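Who does the washing-up?

By Tuulikki Koskela

My grandmother had a test for new gadgets. She would ask whether the thing could wash a porridge pan, and if the answer was no, she went back to her crossword. I have been carrying her question about for most of this spring, and I can report that the answer is getting far more interesting than it was!

Start with what machines already do well. At Joltetti, a small firm that packs rye crackers, a robot has been filling boxes for nine years. It does the same move all day and it does it beautifully. Kaisu Laitinen runs the line there, and she is fond of it in the way you might be fond of an old tractor. But every box is the same box. Move the stack a hand's width to the left and the whole thing stops and waits for her.

A kitchen moves the stack to the left every five minutes. Cups land on their sides. Somebody leaves a fork under a plate, or a bowl full of cold tea. You and I sort all this out while listening to the radio, and it took me a while to see how clever that is.

Dayana Quispe has spent two years on washing-up at Pandano, and she talks about crockery the way other people talk about football. Plates are the worst, she told me. A plate lying flat gives you nothing to hold but a thin rim, and you have to tip it before you can lift it. See-through things come next, as cameras tend to look straight past them. Then there is the rack, where the plate has to go in between the wires and stay up.

Her team logs every try. In April they ran plates from sink to rack and got 92 per cent of them there, which sounds wonderful until you think about your own kitchen. I would not keep a helper who failed with almost one plate in ten. Still, when she began, the job was a single plastic cup on a bare table - and that went wrong more often than it went right.

Speed is the other sore point. Esko Hirvonen, who used to wash pots in a hotel and now sets up the trials, can clear a sink in the time the arm takes to settle on its first grip. He is very cheerful about this.

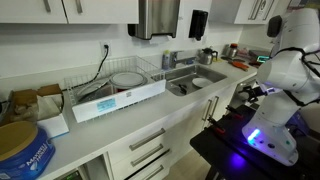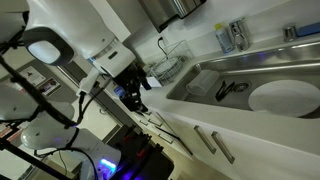
I asked them both when I could have one at home. Dayana thought a canteen would come first, with one kind of plate and one kind of tray, and I think she is right. Homes are small and full of odd things, and few of us would give up that much worktop. Esko would settle for a machine that only unloads the rack and puts things away, the job he hates most. So would I! As for the porridge pan, they have one on the list for the autumn, and I have asked to be there when they try it.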